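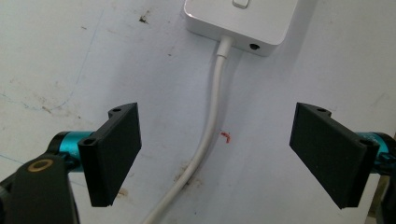
图1 白色电源适配器与白色线缆,放在白色工作台面上

Chuensuk 桌面线缆与电源整理图集 说明文件

作者:Joris Mulder
中文版由作者本人写成。中文不是我的母语,如有不通顺的句子,请来信告诉我,我会改正。

1. 这个图集是什么

Chuensuk 是一个小型图集,内容是办公桌和工作台上的电源适配器、充电线、插头,以及人们整理这些东西时的样子。图集共有 400 张图片,分成 13 个类别。每张图片配有一条简短的文字说明,还有一组物品标签。

图集最初是为 Grinum 的办公室搬迁而做的。搬迁以前,每个人的抽屉里都有很多没有标记的适配器,没有人能说清楚哪一个属于哪一台设备。我们先做了一份清单,后来觉得只有文字不够用,就加上了图片。现在清单和图片放在一起,由 Trititz 小组保管。

2. 文件夹的内容

说明.txt:您正在读的这个文件。
标签表.csv:每张图片一行,写明编号、类别、物品、颜色、台面、备注。
图片:按类别分在不同的子文件夹里。
词汇表.txt:中文、荷兰文对照,共 57 个词。
修改记录.txt:每次改动的简单记录。

3. 类别是怎样分的

类别按照主要物品来定,不按照房间来定。如果一张图片里既有适配器又有线缆,并且线缆插在适配器上,我们放进“适配器连线”这一类,图1就属于这一类。如果线缆单独放着,放进“单独线缆”。如果两根以上的线缆缠在一起,放进“缠绕”,不管它们另一端接着什么。

有一些图片很难决定。例如插线板上同时插着三个适配器,我们讨论了很久,最后还是给它一个单独的类别,名字叫“插线板”。这个决定也许不是最好的,但是表格里已经这样写了,所以请不要在自己的副本里改名字,否则以后合并会有困难。

4. 标签的写法

物品名称用词汇表里的词。“电源适配器”不要写成“充电头”或者“变压器”,虽然平时说话可以这样说。

颜色只写看得见的颜色。白色适配器放在白色台面上时,颜色和台面两栏都要填写,不可以省略一栏。

接口如果看得清楚,写形状,例如“圆形插孔”。看不清楚就写“未知”。请不要根据经验猜测电压或者型号,也不要从网上查到以后填进去。

线缆的走向写在备注里,用简单的词:直、弯、盘绕、打结。图1的备注是“先直后弯,向左下”。

台面上的小碎片也要记录。图1中线缆右边有一小片橙红色的东西,卷着的,可能是塑料碎屑。标签表里写“碎片,橙红色,材料不确定”。台面的划痕和磨损写在“台面”一栏。

5. 整理时的约定

这些约定来自 Grinum 的日常工作,标签表中的备注常常提到它们,所以我在这里也写一下。

整理之前先擦台面。小碎片用手拿走,不要吹,吹了以后它们会进到插孔里。
先拔墙上的插头,再拔设备一端。拔的时候拿住插头,不要拉线。
线缆不要紧紧地绕在适配器上。靠近插头的那一段最容易坏,请给它留一点松的长度。
盘线的直径和手掌差不多就可以了。用布的扎带,不用铁丝。
每个适配器贴一张小标签,写设备名称和房间。标签贴在底面,不要盖住原来印的文字。
找不到设备的适配器放进蓝色盒子,盒子在 Skaderis 房间的架子下层。到八月还没有人来取,就送去回收。

6. 已经知道的问题

有 135 张图片的接口一栏是“未知”。其中一部分是物品只露出一半,另一部分是深色接口在深色外壳上,很难分辨。

白色物品在白色台面上的图片,边缘不容易看清。如果您要用这个图集练习分类,建议先把这些图片单独看一遍。

“碎片”这个标签是后来才加的。早期的图片我已经重新看过,但是可能还有遗漏。

词汇表里“线缆”和“电线”两个词,我以前没有严格区分。现在统一用“线缆”,旧的备注里还留着几处“电线”,意思一样。

荷兰文的说明比中文的短一些,少了第五节。我打算以后补上。

7. 使用和修改

图集可以用于教学、内部培训和个人练习。使用时请写明 Chuensuk 这个名称。如果您修改了标签,请另外保存一个文件,不要直接覆盖原来的标签表,并且在修改记录里写一行:改了哪个编号,从什么改成什么。

如果发现某张图片放错了类别,请把图片编号和您建议的类别发给 Trititz 小组。我一般在上午处理这些邮件,下午在仓库里,回复会慢一点。

8. 下一版的计划

增加“标签已贴”和“标签未贴”两个值。
把“插线板”分成墙边和桌上两种。
补充木头台面的图片,目前浅色台面太多。
检查词汇表里的量词,这一部分我自己没有把握,很希望有人帮忙看一看。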